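How to Budget for Hand-Held Grippers Without Fooling Yourself
Posted 12 Mar 2021 by Henrik Sauerland

Vendors love the line that a hand-held gripper is the cheap way into robot training data. Cheaper than an arm, sure. So is a used car. Before you put in a purchase request, work through the steps below with a pencil and a bad attitude.

Step 1. Write down the task before the tool

"We want to collect manipulation data" is a wish. "We want 300 usable recordings of a person picking up small office items" is something you can price. Ours started as the wish, and we lost most of February to it. Kerstin Gerlach finally made us list the objects, the surfaces and the number of people who would be holding the thing. Half the accessories in our cart no longer made sense after that.

Step 2. Split the quote into three piles

Our first quote, from a reseller called Dellbridge, was $2936 for one complete unit. It looked tidy until we broke it up. Take any quote you get and sort every line into:

Parts that last (body, camera mount, plates, fasteners)
Parts that wear (finger inserts, contact pads, cables)
Things you may already own (storage cards, chargers, a case)

We already owned nearly all of the third pile. Ask for it to be removed. Dellbridge said the bundle couldn't be changed, then changed it when we asked a second time.

Step 3. Price the wearing parts for a full year

Ask for the price of one set of soft fingers with pads, and how many sets other customers go through. If the second answer is "it depends," get them to say what it depends on. Our pads were $29 a set, and I'd planned on two sets for the year. Kai Harms ran a trial unit for 14 days and told me to double that. I didn't believe him and budgeted three. He was right.

Also ask whether the fingers can be swapped with ordinary tools, and who pays if a plate cracks while you're doing it.

Step 4. Put hours on the sheet

This is where budgets go wrong. Somebody has to set up objects, record, check the recordings and throw out the bad ones. Checking took us longer than recording, by a lot. If your spreadsheet has a line for hardware and no line for people, it's a brochure.

Step 5. Test on your own clutter

A demo table with a foam cube on it proves very little. Borrow or rent a unit and try it on a normal desk with the items from your list. Go for the awkward ones: low, rounded, dark, slippery. A computer mouse is a good start. Try gripping it from the sides, from more than one angle, with other stuff left lying on the desk. Then look at the recordings before you talk to sales again.

Step 6. Decide how many, then buy fewer

Ingeborg Eichhorn wanted four units so nobody would have to wait. We bought two. One spent most of the first month in its case — people were the shortage, as Step 4 should have told us. You can order more later. Returning opened units is another matter, so read that page of the terms before you sign.

Step 7. Set a stopping point

Pick a date and a number of good recordings. If you miss it, spend nothing more until you know why. Put it in the request itself, where your manager can see it.
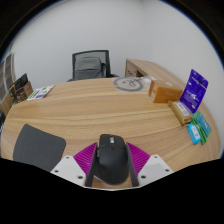
Trying the side grip on a mouse, Step 5.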